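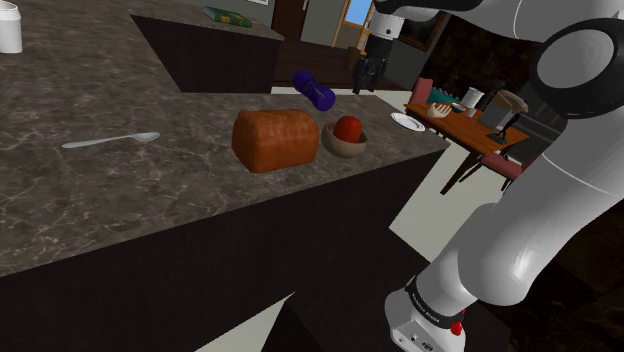
Equipment Plan for a Kitchen Manipulation Bench

Dzifa Osei
Project report, Robotics Lab Course
February 4, 2018

1. Purpose

The project group has been working in simulation since the fall. The next stage is a real bench with one arm, and the department asked for a purchase plan before it releases any money. This report says what we want to buy, what it costs, and what we can leave for later. It does not cover the control software, which was in the first report.

2. What the simulation tells us

Our simulated home has a kitchen island with a marble counter and a dining table past it. The arm works over the island. The objects on the counter include a loaf of bread, an apple in a small bowl, a spoon and a plate. We picked our shopping list from the same kinds of things so that results can be compared.

Two points from the simulation affect the budget. The first is reach. The dining table is beyond the island, and a fixed arm at the island would need a moving base to serve it. A moving base is outside our budget, so the real bench will be a single counter. The second is the gripper. A spoon lying flat on a hard counter is a different problem from a loaf of bread, and we want fingertips that can be changed without sending the gripper back to the supplier.

3. The arm

We do not plan to buy an arm. The Nartey building has one that is free from March on, and the lab manager has agreed to a loan through the end of the term. We pay for the mounting plate and cables. If the loan falls through, the project stays in simulation and none of the items below should be ordered.

4. Items and cost

The full request is $3,794. The largest single item is the gripper with two sets of fingertips. We asked Brunberg and Onemley for quotes. Onemley was cheaper on the gripper itself but charges separately for the wrist adapter, and after adding it the two came out close. We chose Brunberg because the adapter is included and the delivery time is shorter.

The depth camera and its stand come to $538. We looked at a cheaper camera without depth. The simulation gives us depth for free, and our grasp planner uses it, so changing cameras would mean rewriting the planner.

The counter is a used workbench from the Nundthorpe surplus store at $37. It has a scratched top and one short leg, which we can shim. A stone or stone-look surface would be closer to the simulated one, but shiny surfaces give depth cameras trouble and we would like to start with a dull one.

Household objects will be bought locally. We will use plastic food for the first tests.

5. Schedule

Delivery of the gripper takes about 6 weeks from the order. Camera and bench can be picked up sooner, so calibration can begin while we wait. Mounting the arm needs someone from the shop, and that time has to be booked ahead.

6. Left for later

A second camera, a moving base and a spare set of cables are not in this request. The spare cables are the first thing we would add if any money is left over. The quotes from both suppliers are attached to the paper copy.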